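Clorka word list – README

June
By Rhun Dafis

Clorka is a plain-text list of dialect words for weather, collected by letter and phone from over 2000 replies. The work was started by Hefin Penry and is now kept by Dilwyn Landeg and me.

What is in the folder

- words.csv: one row per word, with spelling, meaning and the area it came from
- sources.csv: one row per reply, names removed
- notes.txt: open questions, mostly on spelling

The list has 186 headwords. Where people spelled a word in different ways, the most common spelling is the headword and the rest are in the "variants" column. Words for drizzle have 14 entries, more than any other kind of rain.

Areas are broad on purpose. A few words were sent in from one village only, and those are marked with the county. 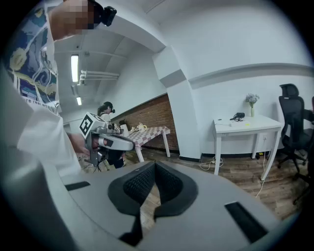 Known problems

- Thirteen rows have no area. The replies did not give one.
- "Smirr" and "smur" are still separate rows. Cledwyn Gape thinks they should be merged – I have left them for now.
- Some accents were lost when the old file was converted. Please check against sources.csv before quoting.

Use

Free to copy and change. Please name Clorka if you print from it. Corrections are added twice a year.

Contact: Rhun Dafis, Clorka word list | Text free to reuse with credit | Back to top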